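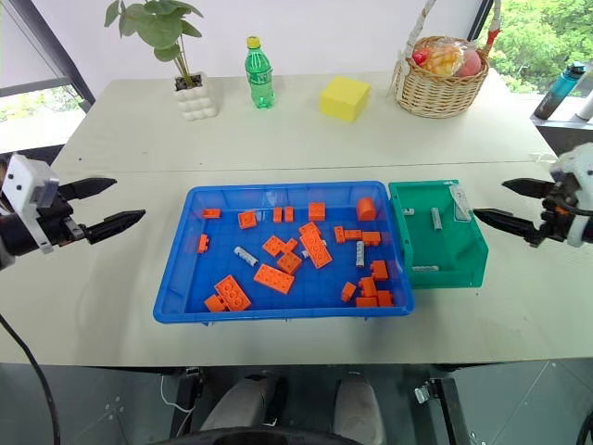

My brother kept the bricks in a suitcase, and when he went to live in Jorbridge the suitcase came to me. It had stood under his stairs for years. One of the catches was gone and he had tied it shut with a dressing gown cord.

I had promised them to his granddaughter, sorted by colour. She was building a harbour and wanted the orange for the roofs. The grey could go in with the quay. I said it would take me an afternoon. That was in September.

I did it at the white table, a trayful at a time. The tray was blue with a raised rim, so nothing rolled off on to the floor. The green bin went up against the side of it. Grey was to go in the bin and orange was to stay where it was until the grey was out, and then I would tip the orange into a bag and start again.

By the fourth tray I had stopped thinking about the colours. I thought about the house at Kernon, where we had first had them, and the rug we built on, and our mother telling us to mind the fire. We had made a town on that rug. It had a bank and a church and a shop with Fabbri written over the door on a strip of card, after the man who sold ices on the front. My brother was the bank. I was everybody else.

He charged me rent. I remember that quite clearly. He had a notebook, and by the end of one winter I owed him 3,737 bricks, when I doubt there were 1,000 in the house.
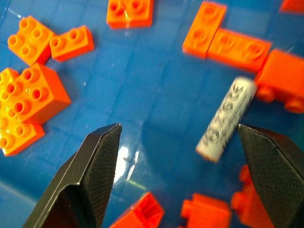 You never paid it, he said when I rang him that evening. He still had the notebook. He had looked it out after I took the suitcase, and there was interest.

I asked him how much.

He said he would have to work it out. I could hear him turning pages. Then he said the long grey ones had been the pavement outside the bank, and I was not to let them all go to the harbour. I was to keep 2 back.

I said she had asked for all of them.

"She won't miss 2," he said.

I went back to the table after supper. Most of what was left was orange. I took out two long grey ones and put them on the windowsill, end to end, and went on with the rest until it was too dark to tell a chipped one from a whole one.

In the morning I posted 17 bags to her and kept the suitcase. The cord I washed and sent back to him.

Search Stamance stories
Type and press enter
Posted 25/12/2022
4 shares
2 comments
We use cookies to remember your reading settings. Accept / Manage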